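暮らしの相談ひろば ＞ 食べること・おもてなし

友人を呼ぶ昼ごはん、バゲットのサンドイッチは何時間前に作っておけますか

投稿者：ゆず茶を切らした人
2021年4月15日

はじめまして。いつも読むだけだったのですが、思い切って書いてみます。長くなりそうなので、お茶でも飲みながらお付き合いいただけたらうれしいです。

来月、学生のころからの友人三人がうちにお昼を食べに来ます。いつもは外で会っていて、たいていZondelという小さな喫茶店の奥の席に陣取り、日替わりランチを食べて夕方まで居座るのがお決まりでした（お店の方、いつもすみません）。ところが三月に久しぶりに電話で話していたら、たまには誰かの家でゆっくりしたいねという流れになり、つい「じゃあうちで」と言ってしまったのです。言ったときは楽しい気分だったのに、切ってから台所を見回して、さてどうしよう、と。

献立は、具だくさんのバゲットサンドとスープにしようと思っています。駅の反対側にVươngというベトナム料理のお店があって、そこのバインミーをみんなで食べたときにとても評判がよかったので、あの雰囲気を家でやってみたいのです。なますと焼いた豚肉、きゅうり、香菜。レバーペーストは一人が苦手なので、別の器に入れて、好きな人だけ塗る形にするつもりです。パンはWindbergのバゲットを買う予定で、前の日の夕方なら確実に手に入るのですが、当日の朝だと開店が遅くて、約束の時間に間に合うかどうか微妙なところです。

困っているのは段取りです。先週ひとりで練習してみたのですが、前の晩に全部はさんで冷蔵庫に入れておいたら、翌日のお昼には真ん中がびちゃっとして、端のほうは逆に固くて、あごが疲れるサンドイッチになってしまいました。家族は黙って食べてくれましたけれど、二つ目には手が伸びませんでした。

かといって、みんなが来てから台所にこもって切ったりはさんだりしていると、せっかくのおしゃべりに入れません。うちは台所と食卓が別の部屋なので、一度こもると笑い声だけが聞こえてくるという、なんともさみしいことになるのです。前に母と妹を呼んだとき、まさにそれをやってしまいました。

お聞きしたいのは、バゲットのサンドイッチは何時間前までなら作っておいて大丈夫なのか、前日に買ったパンをおいしく出す方法はあるのか、それからなますの水気をどうすればいいのか、です。予算は一人1,000円くらいで、飲み物と食後の甘いものは友人たちが持ってきてくれます。オーブンはありませんが、トースターならあります。バゲットをそのままでは入れられない、ごく普通の大きさのものです。

食卓に並べるときのことも少し考えていて、大皿よりお盆のようなもののほうが楽しいかな、などと頭の中だけは先に進んでいます。

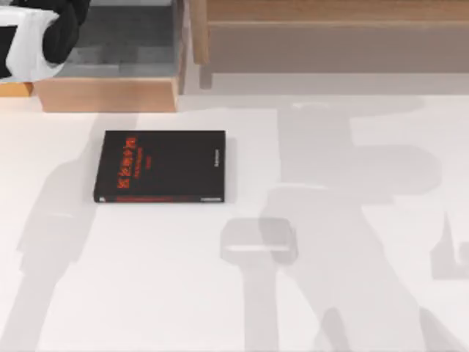

明るい色の木でできた、浅いトレー

器のことはまあ、最後でいいですね。スープは鶏と春雨のあっさりしたものを前の日に作るつもりです（春雨だけは当日に入れます。これは以前に失敗して学びました。朝になったら鍋の中の汁がすっかりなくなっていて、全部春雨が飲んでいました）。どうぞよろしくお願いします。

投稿者：台所の窓あけてます

こんにちは。読みながら、自分のことかと思ってうなずいてしまいました。友だちが来てくれるのはうれしいのに、いざとなるとずっと流しに向かって背中を見せている、あれは本当にさみしいですよね。私も昔からサンドイッチの会をよくやるので、うちのやり方を書いてみます。お役に立つところだけ拾ってください。

まず、はさんでからの時間ですが、なますの入るものなら私は食べる直前にはさみます。ハムとバターだけのようなものなら朝に作って布巾をかけておいても気になりませんが、酢のものが入ると話が別で、どんなに絞ってもじわじわ出てきます。それに豚肉やレバーペーストが入るとなると、はさんだまま部屋に長く置いておくのは衛生の面でも私は避けています。具は具で冷蔵庫に入れておいて、みなさんがそろってから出してくださいね。

それなら台所にこもることになるじゃないの、と思われるでしょうけれど、私のおすすめは、食卓で各自にはさんでもらう方法です！　手抜きに見えないかと最初はどきどきしましたが、やってみるとこれがいちばん盛り上がります。香菜を山ほど入れる人、肉ばかり取ろうとする人、几帳面にきゅうりを並べる人。苦手なものがある方もご自分で加減できますし、レバーペーストを別の器にするおつもりなら、もう半分そうなっているようなものです。

パンは前日の夕方に買ってかまわないと思います。買ってきたら、その日のうちに一人分の長さに切って、ラップでぴっちり包み、保存袋に入れて冷凍してしまいます。冷蔵庫はやめたほうがいいです。練習のときに端が固くなったのは、たぶん一晩冷蔵庫にいたせいでしょう。私も若いころはパンを何でも冷蔵庫に入れていて、どうしてこうもぼそぼそするのかと首をかしげていました。

当日は、みなさんがいらっしゃる一時間ほど前に冷凍庫から出し、包んだまま室温に置いておきます。玄関でいらっしゃいと言ってお茶を出したら、霧吹きで皮にさっと水をかけて（手をぬらしてなでるだけでもいいです）、トースターで温めます。時間は機種でずいぶん違うので、練習のときに一本やってみてください。焦げそうならアルミホイルをふわっとのせて、最後だけ外すと皮がぱりっとします。横の切り込みは温めたあと、少し落ち着いてから入れるほうが中が乾きません。四人分いっぺんには入らないかもしれませんが、二回に分けて、先の分は布巾でくるんでおけば大丈夫です。

なますは、大根とにんじんを合わせて400グラムくらいあれば、四人で足りなくなることはないと思います。残っても翌日おいしいですし。細切りにしたら塩をふって15分おいて、そこでしっかり絞ります。遠慮なく、ぎゅうっと。それから甘酢に漬けて、前の晩から冷蔵庫に入れておきます。食べる前にざるにあげて、もう一度軽く絞り、できれば紙を敷いた器に盛ってください。この二度目を忘れると、さっきまでの苦労が水の泡です。

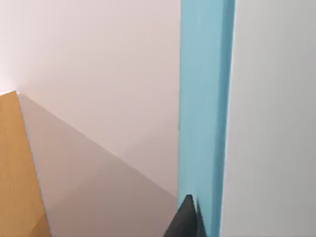

それと、パンの内側には先にバターを塗っておくといいですよ。マヨネーズでもいいのですが、室温でやわらかくしたバターをすみずみまで薄く塗っておくと、水気がしみるのがだいぶ遅くなります。各自ではさむ場合も、バターナイフを二本ほど出しておいて、まず塗ってねとひとこと声をかければ足ります。うちの集まりでは塗るのが大好きな友人がいて、全員の分を塗ってくれるので、いつもお任せしています。

豚肉は、前の日に薄切りをナンプラーと砂糖とにんにくに漬けておいて、当日、みなさんがいらっしゃる前に焼くのがいいと思います。焼いている間の匂いが玄関まで届いて、ドアを開けたとたんに「おなかすいた」と言ってもらえるのもなかなかいいものです。きゅうりは縦に薄く切って、種のところが気になるようならスプーンでとってしまいます。香菜は洗ったあとの水気が意外な犯人になるので、紙に包んで冷蔵庫に入れておいてください。

予算のことですが、うちの近所で豚肉と野菜をそろえて、少しいいバゲットを二本買っても、四人なら一人1,000円にはだいぶ余裕があります。浮いた分でチーズでも一つ足されたらいかがでしょう。長々と失礼しました。楽しい会になりますように！

投稿者：514号室

前の方が丁寧に書いてくださっているので、短めに。

バゲットは皮が固くて、具をたくさん入れると噛んだときに後ろから全部出ます。Vươngのお店は知りませんが、バインミーのパンは普通のバゲットより皮が薄くて軽いものが多いので、同じようにしたいならソフトフランスのほうが近いと思います。あごも疲れません。Windbergに置いてあるかどうか、買いに行く前に電話で聞いてみては。

あと中身を少しむしっておくと具が収まります。むしった分はスープに浮かべて食べています。

投稿者：三時のおやつは二時

おもてなし、いいですね〜。うちはこういうとき、もうお店に頼んでしまいます。Pusticoというお総菜屋さんが近くにあって、サンドイッチの詰め合わせを届けてくれるんです。自分でやるのはスープだけ。それでも「スープおいしい」とほめてもらえて、すっかり得をした気分になります。

質問のお答えになっていなくてごめんなさい。でも疲れてしまいそうなら、そういう手もありますよということで。春雨が汁を全部飲んでしまう話、うちでもやりました。うちはマカロニでした。

投稿者：ゆず茶を切らした人（お礼）

みなさま、こんなに早く、しかもこんなに親切に教えてくださってありがとうございます。夕飯の支度の前にちらっと見るだけのつもりが、すっかり読みふけってしまいました。

各自ではさんでもらう、というのはまったく思いつきませんでした。たしかにレバーペーストだけ別にするくらいなら、全部別でいいですよね。パンを冷蔵庫に入れたのもその通りで、お恥ずかしいかぎりです。なますも一度しか絞っていませんでした。

さっそくWindbergに電話してみたところ、ソフトフランスもあって、前日に取り置きしてくださるそうです。普通のバゲットと一本ずつお願いして、週末にもう一度家族に付き合ってもらいます。今度は二つ目に手が伸びるといいのですが。

あとひとつだけ、もしまだご覧になっていたら教えてください。香菜が苦手な人用に代わりを置くとしたら、大葉と三つ葉のどちらが合うでしょうか。一人、食べられるのかどうか聞きそびれている友人がいます。

投稿者：台所の窓あけてます

大葉に一票です。刻まずに、手でちぎって出してみてください。ミントが少しあれば、それも一緒にどうぞ。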